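Sat 15 July – Irnow bench, memory removal set

Came in to get the quiet hours. Target for the day was 100 usable episodes of pulling a RAM module from the tower and laying it in the tray. Finished with 35 I would defend and a pile I'm arguing with myself over.

Setup is the same as the last June session. Wrist camera, teleop from the left-hand station, case lying on its side with the cover off. I redid the gripper zero before starting because the fingers were closing a hair past where the log said they were. Old zero is saved in the Ruven folder if anyone wants to compare.

The Koech plan says we need 1,000 episodes of this task before training is worth the compute. I've asked twice where that number comes from and I still don't know. My suspicion is that it's a round number someone liked. If the first 35 look like the next 965, we'll have a policy that's very good at one computer on one bench under one lamp, and we'll call it disassembly.

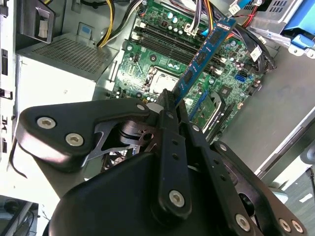
My main complaint is still how we label success. The script marks a grasp as good when the finger gap stops changing and the motor current stays up, and it has no idea what the module is doing. Take the blue one here: it's up at a steep tilt, lying diagonally over the row of black slots, and by the gap and current rule that counts exactly the same as a straight pull. A learner fed a few hundred of those will copy the tilt quite happily. The wrist view doesn't help as much as we claim, either. The gripper takes up most of the lower half of the picture and the long finger bar hides part of the CPU socket, so anything going wrong behind it goes into the data unseen.

Tried scoring tilt by eye afterwards, three grades, going through the episodes at half speed. Did it once, had lunch, did it again without looking at the first sheet. Disagreed with myself on 6. Not terrible, but I wouldn't build a reward on it.

Cables are the other thing. I've been leaving them where they fall, on the theory that variety is good. Looking back through the morning's runs, they barely move from one episode to the next, so it's not variety at all, it's scenery. Either we shift the bundles on purpose between runs or we stop writing "varied clutter" in the dataset notes. I've taken the phrase out for now. Put it back if you can show me the variety.

Brellell export choked on the long episodes again. Splitting them by hand works but loses the last few joint readings each time. Haven't looked into why.

Kept the failed pulls in their own folder, unlabelled. Please don't delete them. I know the plan says successes only, but I'd like to see one training run with the failures in before we decide they're rubbish.

To do:
– second camera, fixed, looking along the slots from the side
– add tilt grade as a column, blank allowed
– different case, any colour, any maker
– ask again about the 1,000
– tighten the tray clamp, it creeps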